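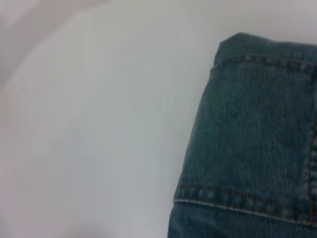
## Folding line at Kernville: what changes for finishing staff

*Staff newsletter, Operations section, 2018-10-24*

The finishing hall at Kernville has been running its first robotic folding cell alongside the manual tables since August. The cell handles denim only for the time being. Shirts, knitwear and lined garments stay with the manual tables, and there is no plan to move them this season.

Denim was chosen for the first stage after discussion with the finishing teams. It is heavy to lift over a full shift, and a folded pair of jeans holds its shape well enough for the arm to pick it up again. The contrast stitching on our blue ranges also helps. The wrist camera looks for the lines of tan-orange thread against the darker cloth and uses them to judge whether a fold is lying straight. Garments sewn with thread in the same colour as the fabric are more difficult to read and are still being sent to the tables.

### How the work is arranged

The cell was supplied by Faver and installed by our own engineering department with support from the Ifans site, where a similar unit is in use for towels. It stands at the north end of the hall, next to the pressing stations. An operator lays each garment on the pale work surface, smooths the legs and checks the waistband. The arm makes the folds and moves the finished piece to the stacking tray. The operator then inspects the stack before it goes to bagging.

During the most recent full shift for which figures are available, the cell folded 338 pairs. Of these, 29 were returned to the tables for refolding, mostly for thick or uneven folds at the waist. Engineering considers this rate too high and has adjusted the grip height twice. Further figures will be given in the next issue.

### Posts and rotas

No post in the finishing hall has been removed as a result of the installation. The hall continues to employ 70 people across all shifts. Three colleagues on each shift are now assigned to the cell - one loading, one inspecting, and one covering breaks and stoppages. Assignments rotate, and no one is expected to remain at the cell for more than half a shift at a time.

Several members of staff have asked whether time at the cell will be paid at the table rate. It will be paid at the machine operator rate for the hours worked there, and this will appear as a separate line on the payslip. Anyone who has worked at the cell since August and does not see the line should contact the wages office, quoting the dates concerned.

The piecework bonus for denim has been suspended in the finishing hall while the cell is under trial, and a fixed allowance is being paid in its place to everyone on the denim tables. Management and staff representatives will review this arrangement before the trial closes.

### Points raised by staff

The main complaint so far has concerned noise from the air supply, which can be heard at the nearest pressing stations. A cover has been ordered. Operators have also reported that the loading edge is too high for shorter colleagues. A platform is in place as a temporary measure, and the height of the surface will be changed at the next maintenance stop.

Some experienced folders have said that loading is less interesting than folding by hand. This has been noted. Those who prefer to stay at the tables may ask their shift supervisor to leave them off the cell rota, and such requests will be granted where cover allows.

### Training

Training takes one day and is held in normal working hours. It covers loading, inspection, the stop button, and how to clear a garment that has been dropped or caught. Names should be given to the shift supervisor. Staff who have completed the day may also apply to visit Ifans to see the towel unit at work; travel is paid.

The Voltanau site has asked to receive a second cell if the trial is extended. No decision has been made, and staff at Voltanau will be consulted before any equipment is ordered.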